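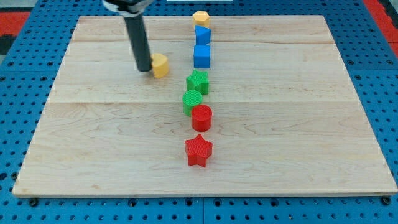 Blocks in their official line, maple board, pegboard table.

Print | E-mail this page

How do I stop blocks sliding on a maple board?

pikeswood_dad
My kid lines them up by color and one sneeze ruins it. The yellow hexagon already hangs over the far edge. Ideas that don't involve glue?

Esben Grímsdóttir
Shelf liner, cut 2 inches short of the board on each side. Pull the hexagon in while you're at it.

Kragh25
Glue.

Comments

sitance: Liner worked here. Mine cost more than the blocks.

pikeswood_dad: Liner's down. Hexagon is back over the edge, by order of management.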